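Home | Scores | Columns | Schedules | Contact

Stop Seeding the Bracket by Coin Flip

By Jeanie Swanson
26 Jan 2022

I love our winter volleyball league. I've played in it, kept the book for it and yelled at it from the third row of the Geddes gym. So please take this as coming from a friend: the tiebreaker has to go.

If you missed it, Civano and Fomska finished the December round with the same record. They split their two matches, too. Any other league I know would look at sets won, then at points. Ours tosses a coin! Civano called tails, got the four seed and a home match, and Fomska got a long bus ride on a school night.
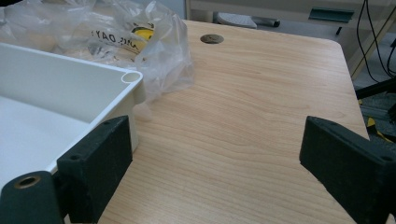 White tray on a light wooden desk.

Over the full round Fomska scored 1552 points, the most of anyone in the league (I added them up twice, with a pot of coffee). That ought to count for something. Those kids dove for every ball, and their reward was a quarter in the air.

Severin Oberholzer, who coaches at Civano, told me he likes the coin because it keeps teams from running up the score. I get that - I really do. But this is volleyball. You play to 25 and you stop, and a team that eases off at 20-8 is mostly teaching its bench to serve into the net.

Others say the math is too much work for the scorers. Come on. Hala Berrada had the whole thing on a spreadsheet in 30 minutes, and she was eating a sandwich at the time.

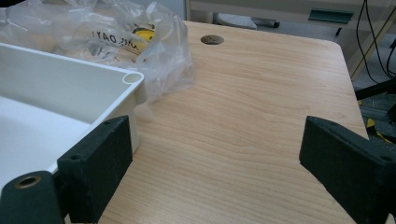 Would a points tiebreaker change the format of the playoffs?
The bracket stays the same size, and only teams with equal records would be affected.

My pick is head-to-head first, then set ratio, then point ratio, and the coin only if all of that comes out even. Put it in the rules before next season so the coaches know where they stand in the first week. And if Fomska wins on the road Friday, I'll be the loud one in the third row.

Recent columns
Ruaridh Nisbet: Let the Libero Serve
Feltason Opens Its New Court
Elspeth Tennant on Her Last Season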